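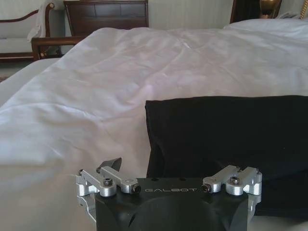

Home Archive Links About Contact

We finally gave up on the wool doona in June and bought a feather one. The old one was a wedding present from Marisa Sartori and had gone flat at the foot end, with all the filling bunched up near the chin. I shook it out every morning for a couple of years and it made no difference.

I looked at two. The first was a Fernska, which had good stitching but a cover that rustled whenever you moved. The second was a Susine, 30 dollars dearer and a lot quieter. We took the Susine.

Some notes after a winter with it. Air it over the line for 20 minutes on a dry day, out of full sun. Don't wash it at home unless you have a big front loader. Ours went to the laundromat near the station and needed 5 goes in the dryer, with tennis balls, before the clumps broke up. Ketill Mogensen reckons you can skip the tennis balls. I tried that with a pillow and had to start again.

The wool one is folded up in the hall cupboard. My sister may want it for the caravan. If she doesn't, the dog can have it.

Next job is the curtains, which still let in the streetlight on the left side.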